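Sarside Shape Blocks: Frequently Asked Questions

Are the blocks really all meant to be different shapes?

Yes. People write in asking for a second cylinder to make a bridge, and we understand, but this is a shape set. If you want 200 identical cubes, our Menow range is full of them and they stack beautifully.

What age are they for?

We say 4 and up on the box. Younger children like them too, mostly as something to put in the mouth, so sit with them.

Do I need a board?

You don't need one. You can play on the carpet, and then find the prism at night with your bare foot. A board gives the blocks a flat place to stand and gives the child an edge to respect, or at least to notice.
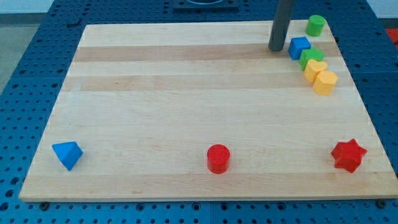

Prism, cylinder and star at the near side of a board, more shapes toward the back.

Why does my board have darker stripes?

The boards are glued up from strips, and strips come from trees, which don't match their colors for us. A slightly more amber band or two is normal. We had one customer return three boards looking for a perfectly even one. He now owns a tablecloth.

How do I clean the blocks?

Damp cloth, a little dish soap, dry them right away. Please don't put them in the dishwasher. Carter Sutherland, who answers our mail, has a drawer of blocks that went through the dishwasher and he is running out of drawer.

My star won't stand on its points. Is it faulty?

No. Lay it flat. It's happier there, and so is whatever you were going to put on top of it.

We lost a block. Can we buy just one?

Yes, single shapes are sold as spares. Look for the part number inside the lid – the Drornside set is 1443 and the smaller Carrasco set is 851 – and tell us which shape and color is missing. Check under the couch first. Spares go out twice a month, and most "lost" blocks turn up the day after we mail one.

Can I return an opened set?

Within the month, if everything is in the box. Tooth marks count as use.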